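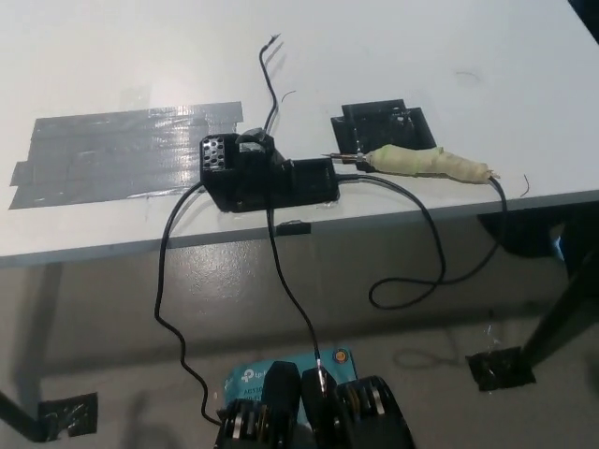 Plevar Solder Bench: student project data and notes

Version of September 2020

What it is

Plevar is the project of our robotics club at the Ullberg technical school. We want a robot to help with small wiring work: pick up a cable, bring it to the bench, hold it still while the iron is used. This folder has the recordings we made, the notes of each session and the small scripts for reading them. We share it so that other student clubs do not need to begin from zero.

Who made it

Vesela Kelmendi wrote the recording script and this README. Jhun Dimaculangan drew the parts for printing. Gorazd Dervishi and Krum Popescu drove the robot in most of the sessions. Blagoje Yordanov is our teacher and he checked the electrical part before we were allowed to switch on anything.

The bench

The bench is a white table, and its feet are taped to the floor. On the top there is a black housing with a vent of small round holes. To the right of it is a flat black holder, taped down, where the soldering iron rests. The handle of the iron is wrapped in masking tape, which makes it thicker and easier to grip. If you build the same, please wrap more tape than you think is needed. With our first wrapping the iron turned in the fingers.

The gray duct tape on the left part of the table shines under the lamps. In some recordings the light streaks on it confuse our edge detector, so the script has an option to ignore this area (mask_left, default is on).

Contents

recordings/ has 86 episodes, sorted by task
notes/ has one text file per session, partly in shorthand
scripts/ has the reader, the player and the splitter
parts/ has the drawings of the holder, in two sizes

In total there are 3254 labeled moments. A label is one of: reach, grasp, lift, place, release, fail. Two students labeled each episode and Vesela decided when they did not agree. The most disagreement was between grasp and lift.

Tasks

Task A: take the cable by its stripped end and lay it straight on the table.
Task B: take the iron from the holder and put it back. The iron is cold and unplugged in all episodes of this task.
Task C: move a hanging cable away from the front edge without pulling the housing.

Task C is the hardest one. Of our 30 tries, 13 were good. The cable swings and the fingers close too late. We keep the failed tries in the folder, they are marked with fail and the moment when it went wrong.

How to use

Start with scripts/reader and give it the name of one episode. The player needs the newer graphics library, see notes/install. On the old school computers it is slow but it works. Uta is the name of our simulator and is not included, because it still has school passwords inside the settings file.

Known problems

Small pieces of wire stay on the table in many episodes. They are not labeled as objects.
The clock of the recorder was wrong in the April sessions, by one hour.
The smaller holder drawing has one wall too thin. Use the larger one.

License

Free for school and club use. Please write to the club if you find a wrong label, with the episode name and the time.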